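A long thread about signs, so get yourself a cup of something. I've been making them for school fairs, bake sales and one very windy plant swap for years now, and Emese Bíró asked me to write down what I've picked up. Emese, you asked for it!

My first sign ever was for the Nengate book sale. I spent a whole evening on it, with vines up the sides and my very best cursive, and I was so proud. Then Talha Magsi walked up to it, squinted, and asked me what a "boot sale" was.

So my first piece of advice is to write fewer words. If you've written a sentence, see if two words will do. "Used books" beats "Come and browse our lovely selection of used books" every single time, and it pains me to say so as a person who likes a sentence.

Second, go and stand where your readers will be standing. I mean get up, walk to the far side of the room or across the parking lot, and turn around. I do this with a paper draft before I cut anything out, and I nearly always come back and make the letters bigger.
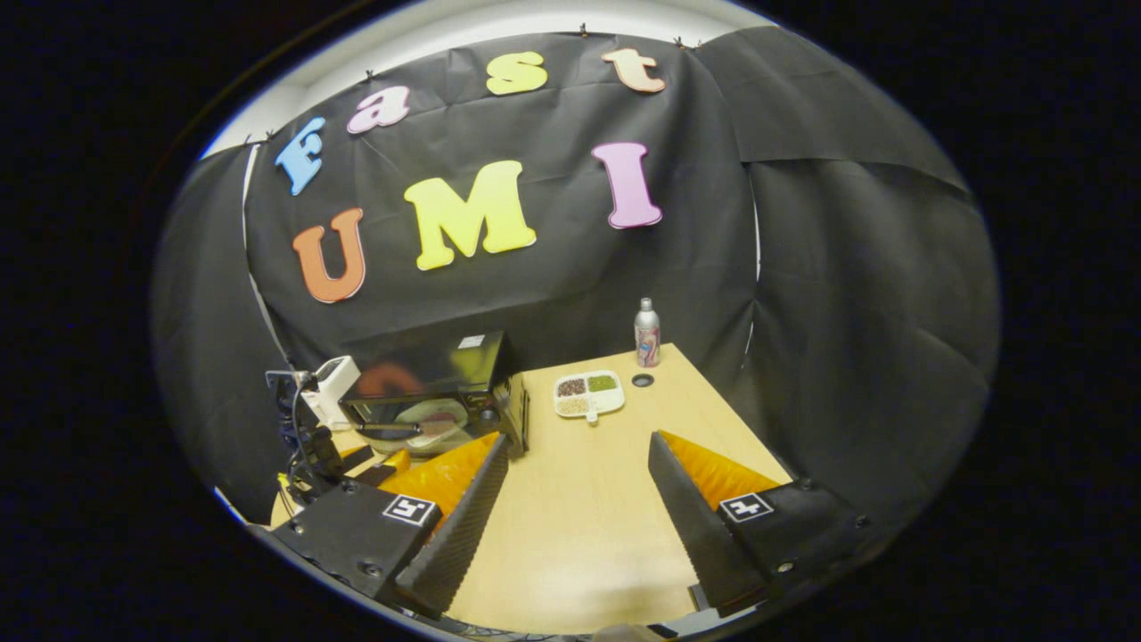

Third is color, and I have strong feelings. For years I did dark letters on white poster board, which is perfectly fine, but light letters on something dark are so cheerful from a distance. Yellow is the star. Yellow on white just vanishes, and on black you can see it from the street.

Navy on black, though, please don't. I did that in October for the soup supper and Hélène Charbonneau very kindly came and stood next to it all night telling people where the soup was.

Fourth, spacing. Forget the ruler for this part. Lay all your letters out on the floor first and move them until they look right to you, then take a picture on your phone and look at it small. An A next to a V always seems to need a nudge closer, and a round O can sit a little lower than you'd think.

They don't have to march in a perfectly straight line, either. I used to fuss terribly over that. A bit of bounce is friendly, as long as it looks like you meant it (big bounce good, tiny bounce looks like the tape slipped).
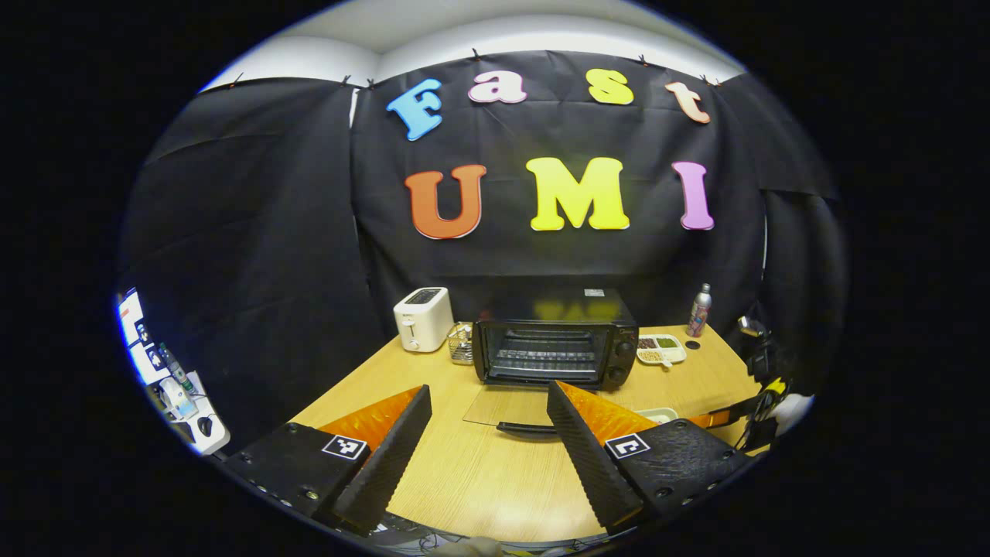
"Fast" in the top row, a bigger "UMI" below, bright letters on black.

Fifth, hang it early and check the top edge. Clips are my favorite, because you can shift things over without tearing anything. Tape is for people with more faith than I have.

Someone always asks how many letters to keep in the box. I have 184 at the moment and still run out of E's. Cut extra E's. Cut extra S's too while you're sitting there with the scissors.

Mathias Eberhard wants to know about glitter. Mathias, we've talked about glitter. It's still in my car.

If you have a sign you're proud of, or one that went badly wrong, put it in the replies. I'd love to see it, and I'll be up for a while yet cutting out E's.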